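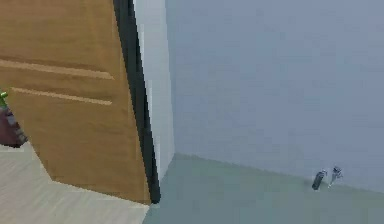

Ninar Open Day Runs

Recordings from the robot demo at the Prustgate open day, Zakholm

Last edited 2023-05-06

What you've got

Hi! If you came to the open day in March and tried to drive our simulated robot through a doorway, some of this is probably your handiwork. If you didn't, welcome anyway. This folder holds 28 runs recorded while visitors took turns steering Ninar, our home-helper robot, around simulated apartments. Everything happened in the simulator. The real Ninar was at the far end of the hall having its wheels looked at by kids, and none of that was recorded.

I'm the one who put the folder together, so the "I" all the way through is me, and the opinions are mine too. Iresha Thambiah built the apartments, Nuwan Haque wrote the recorder, and Thilini Paul stood next to the driving seat for most of the day and deserves a medal for it.

How the demo worked

A visitor sat down, picked one of the apartments from a menu, and got a job to do. The jobs were plain ones: go into the next room, get close to an object on the floor, follow a wall to the far end of the passage and come back. You drove with an ordinary game controller and what you saw on the screen was the robot's own view, pretty low resolution, with no map and no view from overhead. We argued a lot about that beforehand. Iresha wanted to give people the overhead view so they'd have more fun, and I wanted them to find out what the robot has to put up with. I won that one, and I'm still not totally sure I should have.

Each turn was capped at 3 minutes. There was a line most of the afternoon (about 60 people came through the hall, more than we'd planned snacks for), so Thilini was strict about it, except with a very small girl who had found a corner she liked and was left there a bit longer. Her run is in the folder and it has the flag "overtime" in the notes file.

Only visitors who said yes on the sign-up sheet were recorded. Plenty drove without being recorded, and those turns were never written to disk.

The apartments

There are 3 of them, named after nothing in particular: Larch, Pocket and Long. They share a lot of parts. Iresha has a library of doors, walls and furniture and she shuffles them, so don't be surprised if a piece you know from one place pops up in another. Floor colors vary from room to room, which matters if you're training anything that tells floor from wall by color. I tried that on the flight home from another trip and it was a sad couple of hours.

Doors are real doors in the sense that they have a hinge and can be pushed, and they stay where you leave them. They were reset between turns, or they were supposed to be. Nuwan found a few runs where the reset hadn't fired and the door starts wherever the last driver left it. Those are marked "door_carryover". I'd keep them! They're more like a real home than the tidy ones.

Getting through a door was by far the hardest thing for people. The robot's view is close to the ground and sits forward on the body, so by the time the opening has left the screen the back half of the robot is still in it. Almost everyone turned too early. Jocelyn MacPherson, who came over from Debnath to see what we were up to, turned too early as well, said a word I won't put in a README, and then asked for another go. Debnath makes the controllers for the real robot, so I enjoyed that more than I should.

What's in a run

Every run is its own folder. Inside it:

frames, the robot's view as a series of stills

controls, a text file of what the controller was doing, line by line

pose, where the robot was in the apartment and which way it faced, taken straight from the simulator, so it's exact

bumps, a short list of contacts with walls, doors and furniture (can be empty, and rarely is)

notes, whatever we typed during or after the turn, including the job the driver was given

All the times inside a run count from when the driver got control. There's no clock time anywhere. We took it out on purpose so nobody can match a run to a spot in the line.

The frames are small and blocky. That's how the visitors saw them too, we haven't shrunk them afterward. The lighting is soft and flat all over, and if you need hard shadows or glare off a window you won't get any help from us.

Things that will trip you up

Big flat surfaces. People drove right up against walls and panels and then sat there wondering where they were. When that happens half the view or more can be one plain color, and there's very little to go on. If your method needs texture it will be unhappy. Mine was.

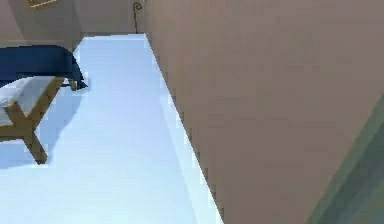
The flip side is that you only need a little bit of furniture in view to get your bearings back, and it was fun watching visitors work that out for themselves. The good ones started using landmarks. I heard one dad telling his son "keep the bench on your left, keep the bench on your left" over and over, and the kid did, and he got to the end of the passage without touching a thing. That's the run I'd open first if you just want to see what a clean one is like. Its notes file says "bench on left" and nothing else, so search for that.

Thin stuff. Anything slender and far away comes out a few pixels wide and can flicker from one still to the next. The pose file is fine, it's only the picture. If you're labeling objects by hand, step back and forth through the frames before you decide it's gone.

Small items on the floor. Iresha scattered these as targets for the "get close to it" job. From across a room they're tiny, and a lot of drivers headed for the wrong one. We logged the target they were told to find, and we did not log the one they thought they'd found. I wish we had. Sandra Penrose suggested asking each driver at the end of the turn, which is such an obvious idea that I went a bit quiet.

Draped cloth. Cloth in the simulator is a stiff shape made to look soft. The robot can bump into it just like it would bump into wood, and the bumps file doesn't tell the two apart. So if you see a contact while the driver looks nowhere near a leg or a frame, a cloth edge may be the reason.

Starting and stopping. Some drivers were handed the controller with a thumb already on the stick. The first moment of those runs is a lurch. I trimmed nothing.

Who drove

Visitors, mostly families and some students from the college up the road, plus a handful of people who work with robots and didn't admit it until after their turn. We didn't record names, ages, faces or voices. The sign-up sheet had a tick box and a spot for a nickname, and the nicknames aren't in here either, even though a few were excellent.

Because of that I can't tell you which runs were driven by beginners. Please don't publish a chart that guesses it from how wobbly the steering is. Very experienced people wobbled. I've seen my own.

What it's good for, and what I'd leave alone

I use it for checking whether a navigation method copes with human-style driving, meaning the pauses, the second thoughts and the spinning around to see what that thing was. Scripted runs never do any of it. It's also handy for trying out door detection, since there are so many awkward approaches to doors in here.

It's a small set, so I wouldn't train anything large on it alone. And I wouldn't use it to say how Ninar behaves in an actual apartment. The simulated one doesn't slip on rugs or get its sensors dusty, and it certainly doesn't meet a cat.

Fixes since the first upload

Two runs had their pose files swapped. Nuwan spotted it because the robot seemed to be strolling through a wall. Fixed.

The bumps list was counting one long scrape as lots of separate bumps. It's now one entry with a start and an end. If you made totals from the old files, please redo them (sorry!).

Spelling of "Pocket" in the notes is now the same everywhere.

Still to do

Add the floor plans. Iresha has them, they need cleaning up, and she's busy with the next apartment, which has stairs the robot can't climb and isn't meant to.

Write a little viewer so you can play a run with the controls shown next to it. I have half of one. It works on my laptop and on no other computer I've tried.

Using and sharing

Go ahead and use the runs for research or teaching, and pass them on with this file included. If you make something with them, mention the Prustgate open day and drop us a line, we'd love to see it. Bug reports go to Nuwan. Questions about doors, furniture and why the cloth is so stiff go to Iresha. Complaints about the missing overhead view should come to me, and Iresha would like a copy.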